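**Talk notes: keeping the Ploveck cell in tolerance**
Gronirbridge, 10 May 2022

Slide 1. Scope
- One cell, one arm, one job: CPU placement on desktop boards still mounted in the case.
- Skip the business case. The audience has the handout.

Slide 2. Gripper setup
- Parallel fingers, fitted at Berkus. Finger pads get swapped as a pair, never singly.
- After a pad swap, re-zero the stroke with the gauge block before loading any program. The controller keeps the old zero through a restart. (Pause. People miss this.)
- Grip on the edges of the substrate. No contact with the heat spreader.
- Force limit is set in the tool file, line 378. Do not edit it from the pendant; the pendant copy is overwritten at sync.

Slide 3. Wrist camera
- Clean the lens at shift start, dry wipe only.
- Check mount screws for play. Any play, redo the hand-eye calibration with the full set of 8 poses.
- Glare off bare metal panels was our largest source of bad socket fits. Fixed with a lower exposure. The ring light stayed where it was.

Slide 4. Approach path
- Load plate and lever must both be up before the arm enters. Program Fu checks the plate only. The operator checks the lever.
- Overhanging case metal limits wrist tilt. Come in from the open side and keep the tilt under the value in the cell sheet.
- Tie back loose power leads first. We had 2 stops in May from a lead touching the wrist cover.

Slide 5. Placement fault, order of checks
1. Pads: wear, glue residue.
2. Stroke zero.
3. Camera mount.
4. Case fixture clamps.

- Stop at the first fault found, correct it, run 3 dry cycles with the scrap CPU.
- If all four pass, pull the force log before touching the tool file.

Slide 6. Open items
- Lever sensor: quoted, not ordered.
- Spare cable for the wrist camera is on the Berkus order.
- Leave the last slide up for questions.
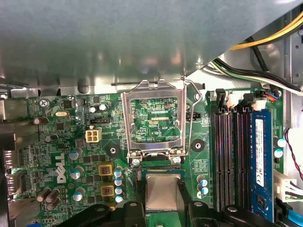

*Slide 7. Wrist camera view: processor between the fingers at the socket, load plate and lever up.*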